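Cisance Space Boards > Industry and Policy > Who gets to clean up dead satellites?

orbitpatch
Posted 2021-02-25
OK so I finally read the whole Gineck proposal last night, all 149 pages, and I am so excited I had to start a thread. They want to send up a small tug, grab a dead weather satellite and drag it down low enough to burn up. First flight in September if the license comes through! I've been waiting for someone to try this with a real piece of junk instead of a target they launched themselves.

The part I keep rereading is the legal chapter by Maarja Uibo. Under the 1967 treaty a dead satellite still belongs to whoever registered it, so you can't just go grab one. She wants a standard permission form between countries, five pages, sign it and go.

tumblewing
Five pages between two foreign ministries, good luck. It took my town 15 months to agree on a bus stop.

orbitpatch
Ha, fair. But there's a draft already, and two countries have sent comments back on it. That's more than we had last year!

kessler_kid
Love the tug, don't love the target. Why a weather satellite that's tumbling slowly and weighs 200 kilos? The big old rocket bodies are the scary ones. One bad hit up there and you've got thousands of new pieces.

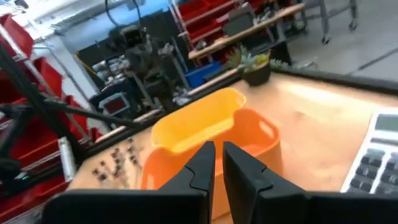 Industry and Policy – Debris Removal – page 1 of 1

marrowstone
kessler_kid, I get it, but you start small. Laurențiu Filip gave a talk on this for the Dirico group and he was great on it. A rocket body has no handles, it's heavy, and if your grab goes wrong you've made the problem worse. Get one easy catch done first, then ask for the money for the hard ones. I came out of that talk grinning like a fool.

kessler_kid
I watched the same talk and came away thinking the opposite, lol. He said himself that the small ones come down on their own if they're low enough. So we'd be paying to remove stuff that was leaving anyway.

marrowstone
If they're low enough, yes. This one isn't. Check the orbit table in the appendix, it would stay up there long past all of us.

kessler_kid
Just looked. OK, you're right about this one. Still want a rocket body next.

tumblewing
Who pays if the tug bumps into somebody's working satellite on the way down? Bilgin is listed as the insurer but I can't find a limit anywhere.

orbitpatch
Chapter 6, near the end – the launching country is on the hook first, then it goes after the company. The limit is blank in my copy too. I wrote to the address on the cover page and will post whatever I hear back.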